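# Bumon: small things into clear bags

Bumon is a collection about packing: little, fiddly, everyday objects and the see-through bags they go into. If you have ever tried to get a pouch to stay open while you drop something in, you'll know why we got so keen on this!

There are 300 packing sessions in this release, split into 6 folders by the kind of bag. Soft ones flop, stiff ones spring back, and the ones with piped seams hold a shape of their own (my favourites, by a long way). Shiny plastic also catches the light beautifully, and we've left all of that in.

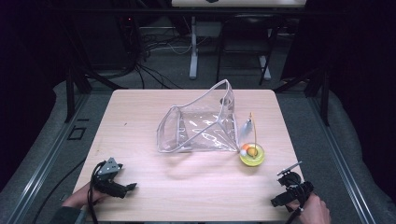 Each folder has a plain text list of what was packed and in what order. Small dishes, balls, sticks and odd light bits are all in there, and it's the mix that makes it such fun to browse. Names in the lists are everyday ones, so search for "dish" before you try anything cleverer.

Two things to know before you start:

- folder 4 uses the older Romia naming, so run `rename.txt` past it first
- the Gulyás lists are in Hungarian, with English in the second column

More bags are coming in December. If you spot a wrong label, please do write, I love getting these!

Contact: Ottó Katona, Ullik | © Bumon, June 2022 | Back to top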